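# Burger buns go flat and wide instead of tall. What am I doing wrong?

**pulleck_kitchen**

I've been making my own burger buns since February, and so far I have produced a very respectable line of coasters. They taste fine. They brown nicely. They just spread sideways until they're the size of a saucer and about as thick as one.

Recipe is 500 g all-purpose flour, 60 g butter, one egg, a packet of yeast, a spoon of sugar, salt, and 263 g of milk, which is a strangely exact number that I've followed like scripture. I knead by hand for ten minutes, let it double, shape, let it double again, bake at 400°F. The blog I got it from has 3,000 glowing comments, mostly from people who say they're going to try it this weekend.

Is it the flour? The shaping? My personality?

---

**Bakmont**

Use bread flour. All-purpose is for cake.

---

**ventura_loaves**

All-purpose isn't only for cake, and plenty of good buns are made with it, so don't throw yours out. Brands differ a lot, though, and a weaker flour won't soak up as much milk. Hold back a couple of spoonfuls next time and add them only if the dough feels stiff. It should be tacky and still let go of your hand without a legal dispute.

My money is on the shaping and the second rise. "Roll into balls" is how most recipes put it, as if you were making meatballs. You want the outside stretched tight:

1. Flatten the piece and fold the edges into the middle.
2. Flip it seam side down on a bare counter. No flour, or it just skates.
3. Cup your hand over it and drag it toward you in small circles until the top is smooth.

Then don't let them double again. Poke one gently, and if the dent fills in slowly and not quite all the way, get them in the oven. Mine are usually ready while I'm still telling myself I have time to do the dishes.
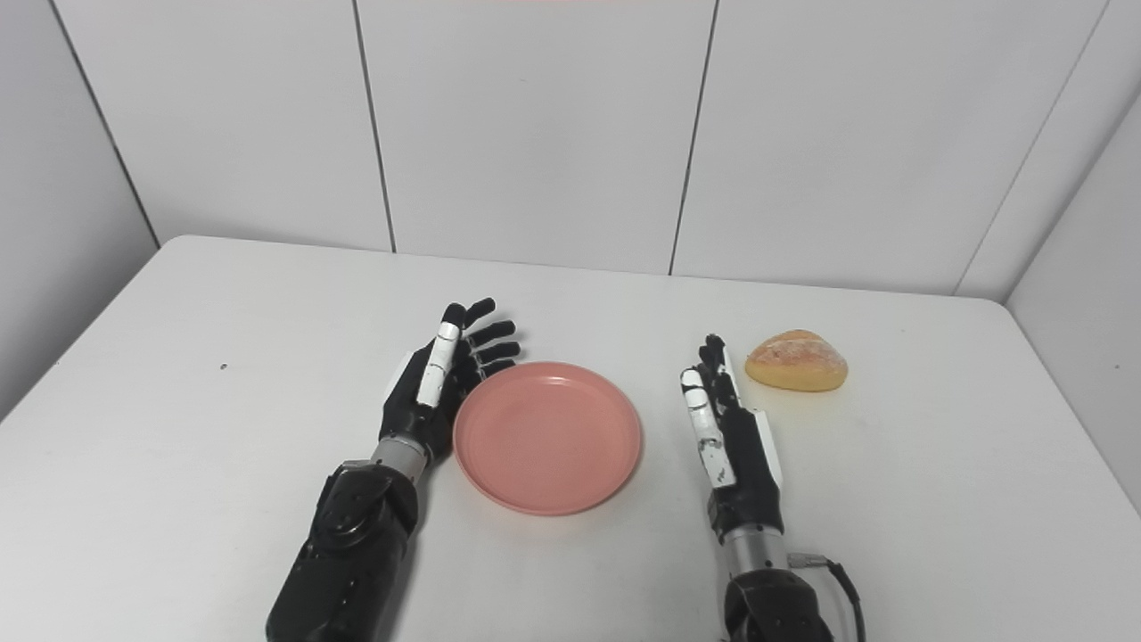
Spacing matters too. If you set them an inch or so apart they'll bump into each other as they rise and have nowhere to go but up. You get soft sides where they touch, which some people consider a flaw. Those people can have the corner ones.

Also weigh the pieces. I went years without a scale and every batch had one bun for a giant and one for a doll.

---

**Jeltora**

Agree with the shaping advice. I'd add that if your kitchen is warm, chill the dough for half an hour before you shape it, because butter dough gets slouchy. I've also used rings made out of folded foil when I wanted them to match. It works, and you'll feel ridiculous making them.

My first batch was flat as well. We called it flatbread and had it with soup.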